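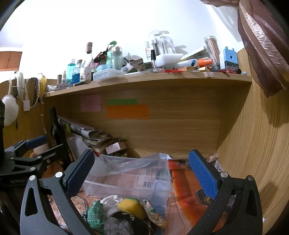
What size plastic box do you need for odds and ends on a small desk?
A shallow one, as wide as the clear space allows, with sides low enough that you can see the bottom without lifting anything out.

That was the short version of what people told me last time, so I'm starting a new thread as the old one got locked.

silia_desk wrote:
My desk is one of those nooks built in light wood-grain board. It holds a stack of books, magazines and papers at the back, a wine bottle next to the stack, a see-through plastic box in the middle, and a pile of soft bits in front of the box that don't live anywhere. Bands, cloths, a bracelet, a sponge sort of thing. I have one evening for this, Tuesday, and I'd like to be able to write on the desk afterwards. What goes first?

farkus16 wrote:
Papers first. A leaning stack takes up more room than you'd think and everything else ends up fitted round it. Take the lot off, put the books in upright, and the magazines go on the floor until you've decided. I did mine in November and threw out more than half.

Wilmer Puma wrote:
I'd do the soft stuff first. It's a ten minute job and it clears the front edge, which is the part you need for writing. Papers take all night because you start reading them.

farkus16 wrote:
Only if you let yourself read them.

Wilmer Puma wrote:
Everyone reads them.

silia_desk wrote:
I would read them. Soft things first, then. Do they go in the plastic box? It's a big shallow one and it's see-through, so I can still see the mat under it, the old newspaper one with the clock face.

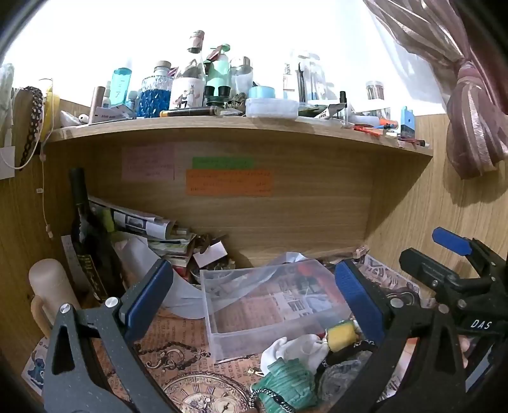

The other thing is that I like the mat and don't want it covered over completely. If the box stays in the middle I lose most of it. There's a shelf over by the door with a gap, but then I'd never put anything back in the box.

Maribel Zapata wrote:
Keep the box on the desk but move it to one side. Roll the cloths and stand them in a row instead of folding them flat, then you can see each one. Bracelets and anything with a clasp should go in a small tub inside the box or they catch on fabric. An old jar lid will do.

cusi wrote:
Disagree about leaving the box on the desk. An open box on a desk turns into a bin within 2 weeks. Get one with a lid, or put it in a drawer. I use a Stadari drawer tray and it cost me 4 quid.

Maribel Zapata wrote:
Not everybody has a drawer, cusi. She hasn't mentioned one.

silia_desk wrote:
No drawer. The nook is just the desk top and the sides.

cusi wrote:
Fair enough. Lid, then.

farkus16 wrote:
What's the bottle doing there? Is it for drinking or for show? If it's for show it can go on the shelf by the door.

silia_desk wrote:
It was a present. It's going to the kitchen.

Wilmer Puma wrote:
Good. Put the mug where the bottle was and keep pens in it if you don't drink out of it.

silia_desk wrote:
I do drink out of it. Pens can go in the box with the tub. I'll do the cloths first and the papers second, and post on Wednesday if I get as far as the books.

farkus16 wrote:
Check between the magazines for post before you bin any. I lost a council tax letter that way.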